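The Slow Arithmetic of Standby Power

In October the utility bill for the Acharya building listed 4000 kilowatt-hours under a heading that read "base load." The tenants, a bookbinder and a small translation office, had been closed for most of the billing period. Lights were off and the heating had not been started. The meter kept turning anyway.

Base load is the consumption that remains when everyone has gone home. In older commercial buildings it used to consist of exit signs, a refrigerator and a circulation pump. Today it is spread over dozens of small supplies, each converting line voltage to a few volts of direct current and losing a little as heat. A single supply is hard to find with a clamp meter. A floor of them shows up clearly on the bill.

Subbarao Suvarna has audited offices for Grokell, a metering contractor, for most of his working life. His method is to read the main panel at closing time, read it again before opening, and divide. Only then does he walk the rooms. "If you start with the devices, you find the ones with lights on them," he says. "The transformer behind the cabinet has no light."

At Acharya the overnight figure came to 500 watts above what the fixed equipment could explain. The largest share belonged to a ventilation controller installed by Claslow, which held its damper motors energized in the closed position. The manual describes a setting that releases them after two minutes. It had been left at the factory default -- off -- and the change took less time than finding the manual.

The remainder was ordinary: monitors in sleep mode, a laminator, a label printer and an amplifier whose front switch controls the display only. 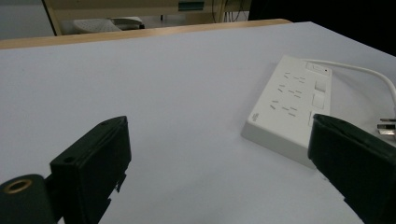 Plug loads are difficult to manage because they belong to the occupant. The building owner can specify a pump or a fan, but what goes into the wall is decided at each desk, often years after the wiring was designed. A basic strip like the white one lying on the tabletop, with three groups of slots in a row, gives an auditor a convenient place to work: move one desk's equipment onto it, put the meter between strip and wall, and record a total. Suvarna logs for a full night, as some supplies wake on a schedule and a short reading will miss them.

Switched circuits are the more durable remedy. The Nelska retrofit, completed on the next block, put the desk outlets on a relay tied to the alarm panel, with a separate unswitched circuit for the server and the refrigerator. Annual consumption fell by about 3000 kilowatt-hours. The complaints concerned a fish tank and a desk clock, both of which were moved to the other circuit.

Acharya's owner has priced the same work and is waiting on the electrician. The damper setting is already changed, and the next overnight reading is planned for a Tuesday, after the translators close.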